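Questions people keep asking about the arm

I built a robot arm bench at the back of the Kallbridge shared workshop, and the same few questions land in my inbox every week, so I've put the answers in one place. If yours isn't covered, drop me a line and I'll add it.

Do you try everything in simulation first?

Yes, nearly always! I model the bench, the mount and the arm in Plarkorel, run the move there, and only then let the real motors have a go. The model room is as plain as I could make it - a table on square legs, some walls, a carpet texture I quite like. A crash in there costs me nothing but a cup of tea.
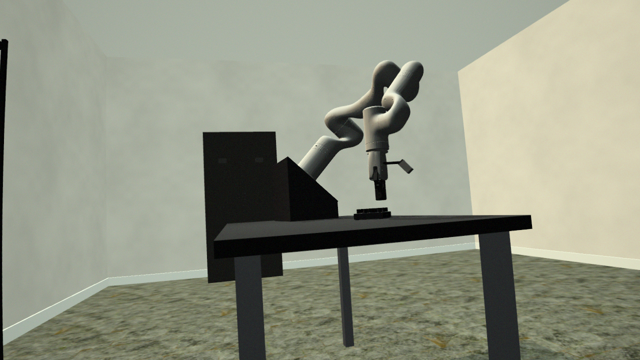
Page last changed: February 28, 2025

Why does the gripper always come in from straight above?

It's the easiest approach to get right. With the wrist pointing down I only have to worry about where the fingers are over the table and how high, and I can sort out the twist at the end. I did try coming in from the side back in August and spent most of the month chasing a wobble (I still don't know whether it was my maths or the elbow).

What's the wedge for?

The arm mounts at the back of it. On the real bench I wanted the base bolted to something with a bit of heft, and the sloping side gives me room to get a spanner in. My first one was a flat plate and I skinned my knuckles on it every single time.

How big is the real bench?

The top sits 678 mm off the floor, a bit low for standing at, but I mostly sit. The clear working patch in front of the mount is 465 mm deep. Please measure your own arm's reach before copying that, mine was planned on the back of an envelope.

What did it cost?

More than £500, and I've stopped adding it up. The gripper was the painful bit. The mounting bolts came in a bag of 102 from Baltton, so if anyone at the workshop wants bolts, do shout.

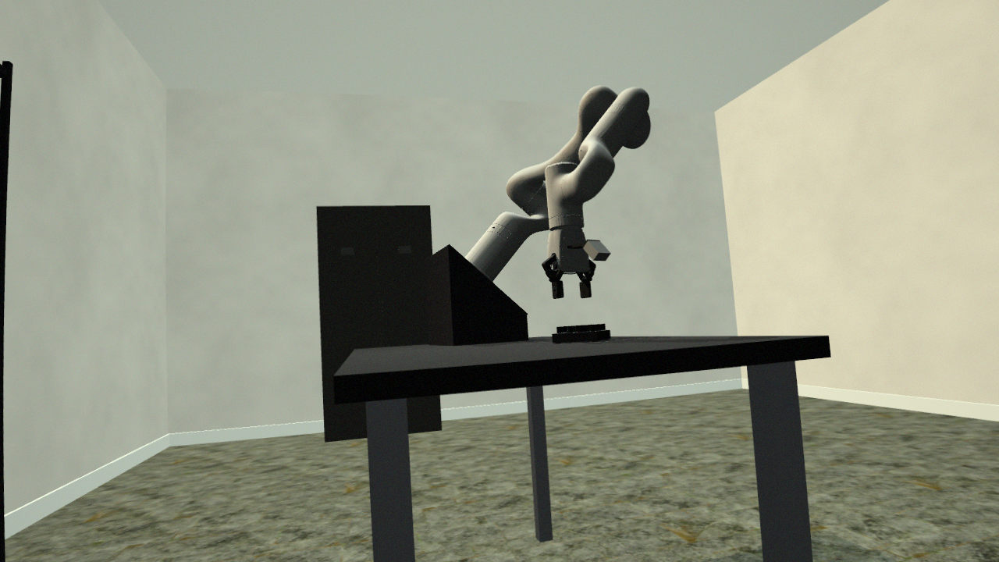

The controller was second-hand, a Hourani board with one dead channel, and I got it cheap for that reason. I'd buy used again, but ask to see it powered up before you hand over any money. Cables I'd always buy new.

Can I have your files?

You can have the bench and mount models, no problem. The motion scripts are a mess and full of notes to myself, so give me a while to tidy those up. Email me and say which version of Plarkorel you're on, as the older ones open the table upside down.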